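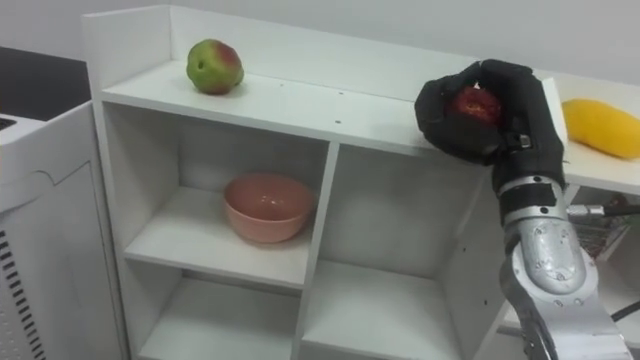
How I set up a white cubby unit for fruit and bowls (and stopped losing apples)

I came to cubby shelving by accident. My neighbour Rocío Lorente was moving out in December and had a small white unit going spare, the plain sort with open compartments, and she asked if I wanted it before it went on the kerb. I said yes without measuring anything. It sat in the hallway for 2 weeks with coats on it while I worked out where it could go.

It ended up in the kitchen, at the end of the worktop where the bin used to be, and it's now the most useful thing in the room. Fruit on top, bowls underneath. I've had a few messages asking how I've done it, so I've written the whole thing up, including the bit where I did it wrong the first time!

What you need

A low open shelving unit with a flat top. Mine has a raised panel along the back of the top and another up the left side, so you get a sort of shallow corner. If yours is completely flat on top it will still work, but put a tray on it.
A soft cloth and washing-up liquid
A tape measure
A pencil
Two wall brackets and whatever screws suit your wall
A few sticky felt pads
White filler, if you've got holes to fill
Whatever fruit you eat

Pick the spot first

Fruit doesn't like being next to the cooker, and it doesn't like full sun either. My first position was right under the window and looked lovely for a day and a half, then the pears went over all at once and I had to make a crumble I didn't want. So walk round the kitchen in the middle of the afternoon and see where the light lands. You want somewhere you can see the fruit when you come in but where the sun doesn't sit on it.

Keep it clear of the radiator too. I left 40 cm between the unit and mine, mainly so I could get the hoover down the side, and it's been fine.

Then measure. Measure the gap at the bottom as well as at the top, especially if you've got skirting board, as the skirting will push the unit forward and you'll have a gap behind it that eats teaspoons. I pencilled the outline on the floor, stood there and opened every cupboard and the fridge door. One drawer caught the corner, so everything shuffled along a bit.

Clean it properly

White panels show everything. Start from the top and work down, with warm water and a small squirt of washing-up liquid, and wring the cloth out hard before it goes anywhere near the edges. Water sitting in a seam is what makes cheap shelving swell up, and once it's swollen that's that.

The corners inside each cubby are where the muck collects. I wrap the cloth over the handle of a wooden spoon and run it along the join. Don't use anything scratchy. I tried one of those green scourers on the underside of an old bookcase once and it took the shine clean off in one swipe.

Dry it with a tea towel, then leave it empty overnight. I know, it's boring, but it gets rid of that damp cupboard smell.

The little holes

Units like this quite often have small screw holes showing along the top. You've got three choices: fill them, cover them with little stick-on caps, or leave them be.

If you want to fill them, use a small blob of white filler on the end of your finger, press it in, scrape the extra off with an old bank card and leave it to go hard. Then a very light rub with fine sandpaper wrapped round a cork, going only over the filler and not the panel round it. Stick-on caps are quicker, but they do catch on a cloth when you're wiping down, and mine (I tried them on another shelf) were in the hoover by the end of the month.

Leaving them be is perfectly respectable. Just poke the crumbs out with a cocktail stick now and then.

Fix it to the wall

Please do this bit, even if the unit is low and feels solid. If there are small children anywhere near your house they will use the cubbies as a ladder, and if there are fruit bowls on top they have a very good reason to.

Put the unit in place, mark where the brackets go, pull it out again and check for pipes and cables before you drill. A friend of mine, Cornel Manole, lent me his detector and stayed to watch, drinking my coffee and telling me my pencil marks were wonky. They were. Use the right fixings for the wall -- plasterboard and brick need quite different ones -- and if you're renting, ask first.

Felt pads go under the feet last, so you can slide the whole thing back without scraping the floor.

Setting out the top

This was where I went wrong. I began with an enormous fruit bowl in the middle, everything piled in, very proud of myself. The trouble with a heap is that you only ever eat off the top. I found a satsuma at the bottom that had gone completely blue and taken its friend with it.

So now the fruit goes straight on the surface, spread out, with no bowl at all. The raised panels stop it rolling off the back and the side, which is the reason I like this unit so much. If you've got the same kind of lip, start in that corner, put your roundest fruit right up against the back panel and work outwards, and leave the open end bare until you've seen what rolls.

My method for each piece, as fussy as it sounds:

Give it a quick look all over, and feel for soft patches with your thumb, gently.
Put it down, let go and see if it wanders. If it does, turn it till it finds its flat side. Every apple has one.
Leave a finger's width between neighbours.
Turn any bruise or soft spot to face you, so it gets eaten first. I used to turn the pretty side out and it caught me every time.

I like to have a mix of red and green up there. A green apple with a bit of a blush on it, sat on white, looks so cheerful on a grey morning that I've stopped buying flowers for the kitchen (well, nearly stopped).

Don't crowd it. Four or five pieces is a nice number on a small unit and it means you can wipe the surface without moving half the greengrocer's. The rest of the shopping goes in the fridge or in a paper bag in the cool cupboard, and I top up when I see a space.

What sits next to what

Bananas live on their own in my house, on a hook, well away. They hurry everything else along. Apples do the same thing on a smaller scale, so if you've a rock-hard mango or avocado, pop an apple beside it for a couple of days, and if your pears are already on the turn, move the apple to the other end.

Citrus will sit out happily for a week. Grapes and berries won't, and want the fridge. Tomatoes I keep out, but stalk side down, and I've no science for that, my mum did it.

Filling the cubbies

The rule in our kitchen is one kind of thing per cubby, and at least one cubby with nothing in it at all. My husband thought that was wasteful until he came in with his hands full of shopping and had somewhere to put the eggs.

Bowls go on the upper level. Pasta bowls, cereal bowls, anything you grab daily. A single coloured bowl on its own in a white cubby looks much nicer than I expected, and a pinky one especially. I'd put it a little way forward of the back wall so your knuckles don't bash the panel when you lift it out. Stack no more than 4 bowls if they're ceramic, and put a piece of kitchen roll between them if the glaze marks easily.

The lower level is for the heavy and ugly. Casserole dish, the big mixing bowl, the slow cooker that comes out three times a year. Heavy things down low also keep the whole unit steadier. If you've got very little to put there, leave it clear and see what turns up. Mine stayed clear for ages and then filled itself up with jam jars in a single weekend.

Try not to put paper or packets in with the fruit overhead. One leaky plum and you'll be peeling a recipe off the shelf.

Keeping it nice

Each morning while the kettle's on I pick up whatever looks ready and it goes in somebody's bag. It takes less time than the kettle does.

Once a week, lift everything off the top, wipe, dry, put it back in a different order. Moving the fruit about stops it getting a flat brown patch where it's been resting. If something has leaked, do it straight away with cold water first. For a stubborn berry stain, a little bicarb mixed to a paste, left for a few minutes and wiped off with a soft cloth, has shifted it for me every time bar one (beetroot, my own fault).

Soft fruit that nobody has fancied gets chopped and frozen in 200 g bags. That's enough for one crumble in my small dish or two smoothies.

Give the brackets a wiggle every few months too, and tighten them if they've worked loose. And if your unit has gone a bit yellow near the window, turning it round won't help much, but moving it a foot along the wall will stop it getting worse. I'm still deciding whether to paint the inside of the cubbies. If I do, it'll be a pale green, and I'll put up another page about which primer stuck.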